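Girnmont Kitchen Cell: Progress Report to the Solanki Fund
Period ending September
Prepared by Giorgia Vitale, Darkel

1. Where the work stands

The grant pays for one simulated kitchen cell, its upkeep, and the time needed to bring the arm model in line with the hardware at Tarner. At the last report the cell loaded and ran, but the arm could not be trusted near the counter. That is now mostly fixed. We logged 3035 runs in this period. The drawer task is back in regular use and the sink tasks are still on hold, for the reasons given in section 4.

No money has been moved between budget lines. The compute line is underspent and we expect it to stay that way until the sink tasks restart.

2. Arm base and reach

The base position was the main fault. In the old scene file the arm's mounting point had been entered by hand, and the height did not match the drawing from Tarner. The error was small at the shoulder and much larger by the time it reached the wrist. Runs that should have ended over an open drawer ended with the gripper against the front edge of the countertop, and the run was then marked as a grasp failure, so the fault sat in the wrong column for weeks.

We took the mounting point out of the scene file and put it in the cell's settings file, where it is read once at startup. The mount height is now 760 mm and nobody edits it by hand. A startup check compares it with the drawing and refuses to load the cell if the two differ. The same check reads the zero position of each joint. It stopped a load twice in September, both times after an update to the arm model had reset the wrist.

After the base was corrected we went through the arm's working positions again with the drawer open, looking for places where the links come close to the counter or the faucet. 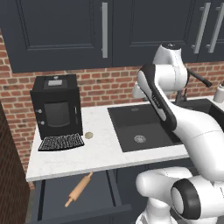
Figure 1. Arm over the sink, with the drawer open and the rolling pin inside.

The elbow limit has been tightened as a result. It costs a little reach at the back of the counter, which none of the funded tasks need.

3. Gripper and contact settings

The gripper needed more work than planned. The rolling pin is a hard object for it: round, smooth, and with thin handles at the ends. With the old contact settings the pin would slide along the fingers or spin in place, and in a few runs it passed partly through the drawer wall. The changes made were:

Finger friction was set from bench readings supplied by Tarner. Before this it was a default value.
The physics step was shortened whenever the fingers are closed on something. It goes back to the longer step when they open.
The drawer walls were given proper thickness in the collision model. They had been single surfaces.
Closing force now ramps up over several steps.

The shorter step makes each run slower. We think the cost is fair. With the new settings the drawer task finished correctly in 85 percent of runs, counted over the last full batch. Most of the remaining failures come from the gripper closing on a handle end and losing it on the way up. We are testing an approach that goes for the body of the pin.

4. Sink and counter models

The double sink came from a supplier's model and looked right, but its collision shape was a closed block. Anything lowered into a basin stopped at the rim. We have rebuilt the left basin as an open shape and are checking it now. The right basin will follow. Until both are done, results from the sink tasks would mean very little, so we have not reported any.

The camera views were also reset. Each one is now stored with the cell settings, so a view can be brought back exactly after a model update. The wider view takes in both basins along with the elbow, and it is the one we use when looking for contact between the arm and the lower cabinets.

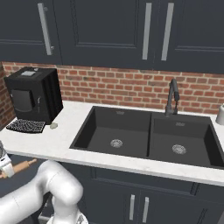
Solanki wrote back on the draft of this section to ask whether the tightened elbow limit would have to be loosened again once the right basin comes into use, and if so, why it was not left alone until then. My answer is that it may need a small change on that side. Leaving it alone would have meant more runs lost to contact in the drawer task, and the limit is a single line in the settings file.

5. Routine upkeep

The cell now has a fixed routine. A short batch runs at 5:00 a.m. using the current settings, and the log is read before anyone starts new work. If the drawer result drops below the previous batch, changes are held until the cause is found. Arm model updates go into a copy of the cell first. Old settings files are kept, with a note on what was changed and by whom.

One item is still open. The drawer slide has no damping in the model, and it moves more freely than the one on the Tarner bench. We have asked Tarner for pull readings.

6. Next period

Finish the right basin and restart the sink tasks.
Add damping to the drawer slide when the readings arrive.
Complete the test of the new grasp approach on the rolling pin.
Send the settings file and startup check to Tarner so both sites load the same cell.

We are not asking for a change to the end date.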